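The Quiet Cycle

The dishwasher arrived in Clullow on 4th March, in a crate large enough to bury a pony. It was a Pirkevik 960, and Els Leemans had been waiting for it since November, when the old machine let go of its water all over the hall runner and she had, in front of her sister, cried a little.

She had read everything. She had read the brochure, the Norwegian brochure, and a thread on a forum where two men argued for eleven pages over spray arms. She had settled on the Pirkevik because it was said to be so quiet that it threw a small red dot on the floor to let you know it was running.

"So it's a dishwasher you have to look at," said Milan.

"You don't have to look at it. You can look at it."

"I could always look at the old one."

Milan De Bruijn had been married to Els for long enough to know which remarks cost him something, and he made them anyway, the way other men play the horses. The price of the Pirkevik was $1,336, plus 20 for taking away the crate. Milan had declined the 20. The crate was now in the garage, where he walked around it in the evenings and thought about shelving.

The installer was a long, mournful young man named Siebe Timmermans, who got down on the kitchen floor and stayed there until lunch. He spoke to them from under the counter. He said the floor was not level. He said the water was hard. He said the people who built the house had put the drain where no drain should be, and he said it with such sorrow that Els apologized for them.

"Is it a good one, though?" she asked the soles of his boots.

There was a pause. "It's very quiet," said the boots.

When he had gone, they loaded it. Els had views on loading. Knives went down, spoons alternated, and bowls faced the center like people at a campfire. Milan handed her things and was told they were the wrong things. Then she pressed the button, and the door gave a soft click, and the red dot came up on the tiles by Milan's slipper.

They listened.

"Is it on?" said Milan.

"The dot's there."

"I can see the dot."

They stood in their own kitchen with their heads tipped to one side. The refrigerator hummed. It had always hummed, presumably, but for nine years the old dishwasher had been covering for it. Under the hum there was a tick, and under the tick, from the direction of the oven, a kind of low complaint.

"What is that?" said Els. 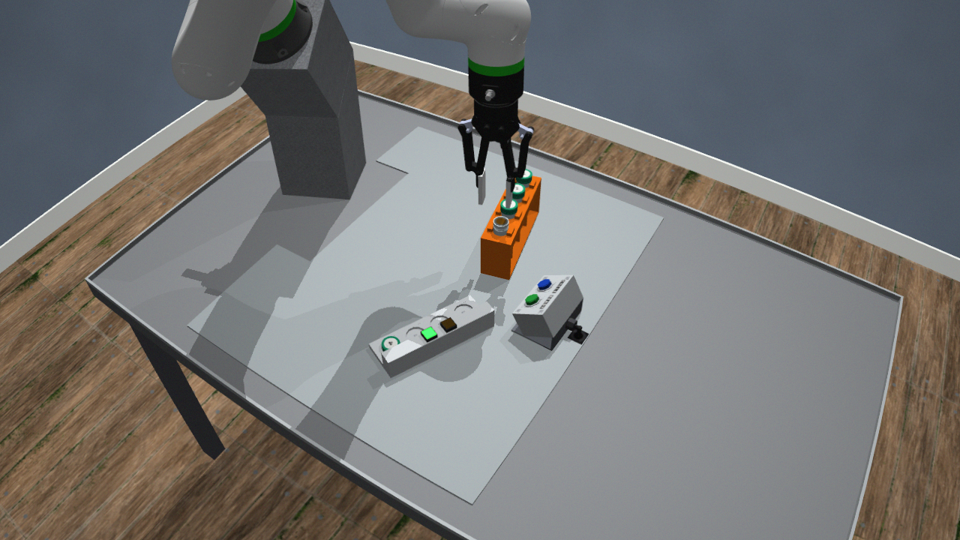 Tineke Bakker from next door thought it was the fan, and said so over the fence the next morning without being asked twice. Her own oven had done the same thing, hers was a Csonka as well, they all went at the bearings. You stopped noticing once you'd heard it for a month or so. And had they thought about the fridge? Because if you bought a quiet dishwasher you were really committing to a quiet fridge, and it was kinder to your nerves to do the lot at once.

Els carried this indoors like a hot dish.

"She means well," said Milan.

"She has a Kasavberg range. With the slow-close drawer."

"I'm sure it closes very slowly."

By the end of the week Els could no longer sit in the kitchen after supper. She could hear the fridge think. She could hear the clock on the stove, a digital clock, which had no business making a sound at all. One night she heard a steady, wet, rhythmic noise that she traced from the pantry to the back door and finally to Milan, who was eating a pear.

"Could you do that somewhere else?"

He took the pear to the garage and finished it inside the crate. It was pleasant in there. It smelled of pine, and if you pulled the flap over, you couldn't hear a thing.

The Kasavberg refrigerator was on sale at 794, and Els had the page open on the kitchen table when he came back. She had folded her hands beside it. Milan sat down across from her and read it through, including the part on the crisper, and then he read it again, since she was watching.

"How quiet is it?" he said.

"There's a light on the door. So you know it's working."

Milan looked at the red dot on the tiles. He thought of the dot and the light together in the dark, with the two of them coming down for a glass of water.

"What does it come in?" he said.

"What do you mean, what does it come in?"

"Is it a crate – or is it just cardboard?"

Els turned the page around and looked. It was a crate.

"Well," said Milan, and went to find his reading glasses and the credit card.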